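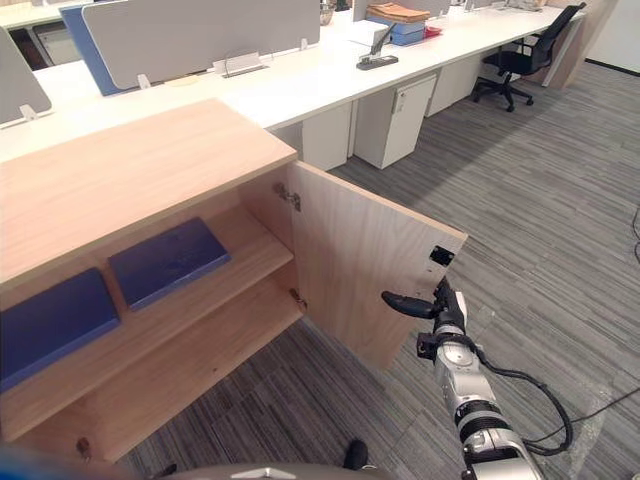 Fig. 1. Cupboard task, door open. Hand at the free end of the door, cable loop off the wrist.

Session 4 – Buying and budgeting for a mobile arm robot
Handout to go with the talk. Notes only, not a full text. Bring it to the tutorial, we will mark up the sheets together.

Read before: chapter on total cost in the Fourie notes (the short version is fine). Yolandi Naidoo takes the tutorial, I take the lecture. Questions on the coursework to her first please.

1. Start from the task

Most bad purchases start from a catalogue. Write the task down first, one side of paper, everyday words. Ours for this session: open an office cupboard door, take a flat item off the shelf, shut the door.

Sounds small. Now list what the task asks for:
– reach to the shelf with the door open, and the door takes up floor
– a hand that can get at the edge of a door
– enough view of the inside of the cupboard
– a base that fits between desks and chairs
– somewhere for the cables to go

Each line above turns into a line in the spec, and each line in the spec turns into money. If you can't trace a spec line back to the task, strike it out. Students always want more payload. What does a folder weigh?

2. The Hirnulbridge case

Department at Hirnulbridge wants an arm robot for office tidying trials. Mpho Msimang wrote the first plan in August. Two suppliers asked to quote, Proston and Jestura. Proston quotes one lump, everything in. Jestura splits it out: base, arms, hands, software, training, spares.

First reaction in class is always that Jestura is dearer. Look again. Proston's lump leaves out the second year of support and has delivery to the kerb only. Put both on the same sheet, same rows, blank where nothing is offered, then ask about the blanks. Do this in writing, phone answers get forgotten.

Rows to use:
Purchase
Delivery and unpacking
Hands and fingertips (treat as consumable)
Batteries and charger
Software, per year
Training days
Spare cables
Insurance
Floor space
Staff time
Disposal or trade in

Staff time is the one left off. In Mpho's first plan it was nil. In the second it was the biggest row after purchase. Someone has to set up, reset, watch, tidy up, write up. Every run.

3. Hands

Spend longer here than you think. Two broad choices, simple gripper or fingered hand. Simple gripper is cheaper, easier to mend, less to go wrong. Fingered hand gets into places a gripper wont, and costs more each time one is sent back.

Ask the supplier:
– can we change a finger ourselves, with what tools
– how long is a hand away for repair
– is a loan hand included
– what are the cables called and who else sells them

In the case the department put 1,926 in the budget for hand spares and cables for year one. Discuss if that is sensible. There is no right answer but you need to show where yours comes from.

4. The room is part of the price

Go and look at the room. Take a tape measure. Things people find on the visit and not on the plan: door swing, chair bases, cords on the floor, dividers on desks, furniture nobody is allowed to move. Carpet matters for wheels, ask what the base was tested on.
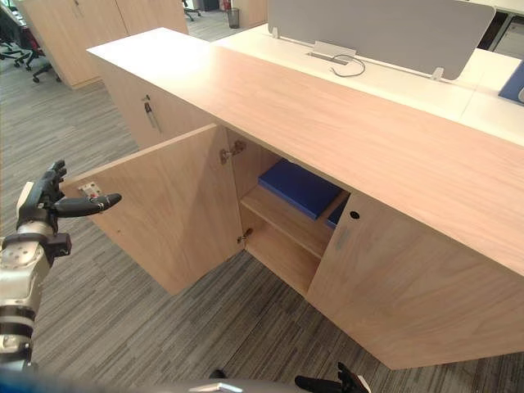 Fig. 2. Same furniture, looking down. Left door open, right door shut, blue folder on the shelf.

Use Fig. 2 for the room exercise. Mark on your printout:
(a) the floor taken up by the open door
(b) where you'd want the base to stand
(c) anything that would have to be moved, and who you would ask

Also look at locks. One door in Fig. 2 has a key in it. Keys hang at hand height for a robot too, so either they come out before a run or they go in the risk sheet. Costs nothing, still wants a line and a name next to it.

Furniture is cheap next to the robot. Buy a spare cupboard of the same type if you can, you will want one to practise on that isn't in daily use. Put hinges down as a consumable as well.

5. Timing

Lead time kills more plans than price does. Ask for it in writing, and ask when the clock starts – order, deposit or signed spec. For the case assume:
order to delivery, 28 weeks
payment terms, 30 days
deposit, 40 per cent with the order

Now lay that over the financial year. Deposit in one year, balance in the next. Does your finance office allow that? Find out before, not after. Mpho's plan had to be redrawn because of exactly this and the arms went from two to one and back to two agian.

Training days: don't book them for delivery week. Leave a gap for unpacking and faults.

6. Hire, share or buy

Hire if the trial is short or you don't yet know the task. Share if another group has the same arm and you can agree a diary. Buy if it'll be used most weeks and you have a person to look after it. For each one write down what happens on the day it breaks. With hire the answer is usually in the contract, small print, read it.

Coursework
Fill in the cost sheet for both Proston and Jestura, three years. One page of text with your choice and your reasons. State every assumption. Mark scheme is on the back of the cost sheet. Marks lost for missing units (every year!!) and for totals that don't add up.

Next session: acceptance tests, and what to write in the order so you can send the thing back.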